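헨두라(Hendura) 2층 작업실 갤러리: 창가의 노트북 작업

4월에 자리 배치를 바꾼 뒤의 작업실 모음이다. 주제는 노트북으로 하는 작업, 특히 창 가까이에서의 채광과 화면 높이, 시선 각도다. 조도는 휴대용 조도계로 쟀고 센서는 위를 향하게 두었다. 보정은 하지 않았으므로 절대값보다 지점 간의 차이를 보는 편이 낫다. 맑은 날 오후 두 시 기준이며 블라인드는 완전히 올린 상태다.

측정 지점
창턱 바로 안쪽: 3,854 lx
방 중앙: 462 lx
복도 쪽 벽면: 220 lx

창턱 값과 벽면 값의 차이가 커서 천장 조명만으로는 고르게 맞출 수 없다. 천장등은 두 회로로 나뉘어 있고 창 쪽 회로는 오전 중에 대체로 꺼 둔다. 벽 쪽 회로는 하루 종일 켜 둔다. 흐린 날에는 둘 다 켠다. 저녁 측정은 아직 하지 않았다.

창가, 노트북 작업
흰 반팔 티셔츠에 얇은 테 안경, 고개를 숙이고 화면 쪽에 집중. 뒤편은 밝은 창.

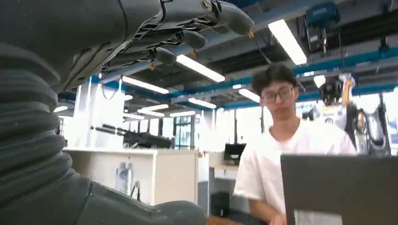 창을 등지면 화면에 빛이 되비치니 노트북은 창과 직각으로 두는 편이 맞고, 자기라면 밝기를 올리기 전에 방향부터 돌리겠다는 것이 사티시 로디(Satish Lodhi)의 의견이다. 무광 패널이라도 밝은 옷을 입으면 상체가 화면에 비친다는 말도 덧붙였다.

직각 배치는 지난 배치 때도 검토했다. 문제는 통로 폭이었다. 책상을 돌리면 의자가 통로로 나오고, 의자를 밀어 넣으면 무릎 공간이 모자란다. 지금은 책상은 그대로 두고 노트북만 비스듬히 놓는 방식을 쓴다. 반사는 줄지만 몸이 틀어지기 쉬워서 긴 작업에는 맞지 않는다. 한 시간 안쪽의 확인 작업, 로그 읽기, 짧은 문서 수정 정도가 적당하다.

화면 높이
노트북을 받침 없이 쓰면 화면 상단이 눈높이보다 한참 낮아진다. 자판과 화면이 붙어 있으니 둘 중 하나는 양보해야 한다. 화면을 올리면 손목이 꺾이고, 자판에 맞추면 목이 숙여진다. 서서 쓸 때는 차이가 더 크다. 외장 키보드가 있으면 받침대를 쓰고, 없으면 작업 시간을 줄인다.

받침대
홀리코(Hollico) 접이식을 쓴다. 높이 조절은 다섯 단이고 네 번째 단부터는 타자를 칠 때 흔들린다. 화면만 보는 용도라면 문제가 없다. 고무 패드가 자주 떨어져서 양면테이프로 다시 붙였다. 여분 패드는 문 옆 서랍 두 번째 칸에 있다.

안경 착용자
누진 렌즈를 쓰는 사람은 받침대를 높이면 턱을 들게 된다. 이 경우에는 한두 단 낮춘다. 단초점 렌즈는 해당 사항이 없다. 렌즈에 천장등이 비친다는 의견도 있었는데, 등의 위치보다 고개 각도의 영향이 컸다. 같은 자리에서 화면을 조금만 뒤로 젖혀도 반사 위치가 달라진다.

블라인드
내겔리(Nägeli) 롤 방식, 회백색. 절반을 내린 상태에서 방 중앙 조도는 눈에 띄게 떨어지지만 화면 보기에는 이쪽이 편하다. 완전히 내리면 낮에도 벽 쪽 회로만으로는 부족하다. 왼쪽 끝 블라인드는 줄이 뻑뻑하므로 당길 때 수직으로 당길 것. 옆으로 당기면 감기는 축에서 천이 밀린다.

화면 밝기
고정값을 쓰지 않는다. 창가에서는 자동 밝기가 과하게 반응해서 구름이 지날 때마다 화면이 변하므로 자동 조절을 끄고 손으로 맞춘다. 흰 배경의 문서를 띄워 놓고 옆에 복사 용지를 한 장 둔 다음, 둘의 밝기가 비슷해 보이는 지점에서 멈춘다. 어두운 배경의 편집기를 쓰는 사람은 이보다 조금 밝게 잡는 경우가 많다. 벽 쪽에서는 밝기 40퍼센트면 충분했다.

전원과 배선
창가 쪽은 벽면 콘센트가 멀다. 연장선은 책상 뒷면을 따라 고정하고 통로를 가로지르지 않게 한다. 어댑터는 바닥에 두지 말고 책상 아래 철망 선반에 올린다. 여름에는 창턱에 어댑터를 올려 두지 않는다. 직사광이 닿는 시간대에는 노트북 상판도 뜨거워지므로 자리를 비울 때는 블라인드를 내린다.

의자
높이는 팔꿈치가 책상면과 같아지는 지점에서 맞춘다. 팔걸이가 책상 모서리에 걸리는 의자는 벽 쪽으로 옮겼다. 서서 작업하는 사람은 의자를 통로 밖으로 빼 둘 것.

다음 갱신
베네딕트 마이네케(Benedikt Meinecke)가 보내 준 책상 치수표를 반영해 직각 배치 도면을 다시 그리고 있다. 통로 폭이 확보되면 창 쪽 두 자리를 먼저 바꾸고 토요일 오전에 같은 지점에서 조도를 다시 잰다. 도면 파일은 트루브게이트(Truvgate) 공유 폴더의 '배치' 항목에 올린다. 치수 오류는 해당 파일에 메모로 남기면 된다.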